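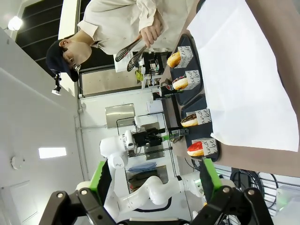
Four donuts with cards, and a pair of slotted tongs.

Dradau Repayment Planner, version 6

Dradau is a desktop program that models student loan repayment under several plans at once. I ran it on two sets of records: a single consolidated loan, and a file of five separate loans with different start dates.

Import is the strong point. The servicer file for the five loans loaded without edits, and interest matched my own spreadsheet to the cent. Horrocks, which I used before, dropped the oldest loan every time.

Forgiveness tracking is weaker. The program counts qualifying payments but ignores months in forbearance — these have to be entered by hand, one line each. The Boden export also cuts off notes longer than 744 characters.

Reports print cleanly. The payment table stops at 1575 rows, enough for most borrowers.

Worth buying for multiple loans. For a single loan, the free Dranus worksheet does the same math.

Reviewed 28th February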